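Dehumidifier or heated airer for a north-facing flat?

mossbank
Posted Monday, 19:42
We're in a first floor flat, north facing, no tumble dryer and nowhere to put one. Washing takes two days to dry in winter and the bedroom window runs with water every morning. I've got a budget of 200 and I'm torn between a heated airer with a cover and a dehumidifier. The two I've looked at are the Temeck airer and the smaller Ostermann dehumidifier. Anyone used either?

gable_end
Dehumidifier, every time. An airer warms the clothes but the water still ends up in the room, so your window will be just as bad. We had the Temeck for one winter and sold it on.

petrolblue
Disagree with gable_end. We've had a heated airer for three years and it's fine if you crack a window and shut the door. It costs very little to run and folds flat behind the wardrobe. A dehumidifier is a big noisy box that lives in your hall for good.

gable_end
Cracking a window in January means you're paying to heat the street.

petrolblue
Five minutes in the morning and five at night. Everyone used to do it.

tansy42
I have the Ostermann. It's not silent but I can sleep with the bedroom door shut. It pulls most of a tank out of a full load overnight in the bathroom with the fan off. Two things to watch. The tank is awkward to carry when full, and the filter needs a rinse every couple of weeks or it starts to smell.

mossbank
Thanks all. What does it use in the way of electric? Our meter is already frightening.

tansy42
Mine was drawing 525 watts on the plug-in meter on the high setting, less on low. I only use high for towels and bedding.

hollowlane
Before you buy anything, check the spin speed on your washing machine. Ours was set to 1016 for some reason known only to the previous tenant (it's an odd machine, a Prevodine with a dial) and putting it up to the top setting took hours off the drying time. An extra spin at the end is the cheapest thing you can do.

petrolblue
Agree with that. Although a fast spin wrecks shirts.

hollowlane
Take the shirts out first, then.

gable_end
Also worth asking what's wrong with the window. If it's old double glazing with the seal gone, no gadget will sort it. Ours were like that and the landlord replaced two of them in May after a lot of emails.

mossbank
The window is fine as far as I can tell, it's just cold glass. I've put the spin up. Leaning towards the dehumidifier now but I'd like to find one second hand. There's a Stikmont one listed near me, anyone know it?

tansy42
Never had one. If you go and see it, ask them to run it for ten minutes and listen for rattling. Check the tank for cracks as well - replacements cost a silly amount for a bit of plastic.

petrolblue
I still say try a cheap airer first. You can always add a dehumidifier next year.

mossbank
Going to look at the Stikmont after work. If it's no good I'll order the Ostermann and put up with the noise. Sheets are on the long spin now. 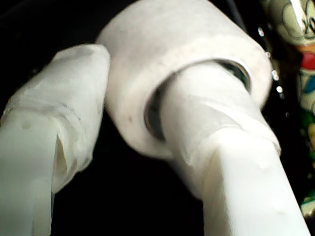
Will post again when I've had whichever one it is running for a week or two, with the meter readings if I remember to write them down.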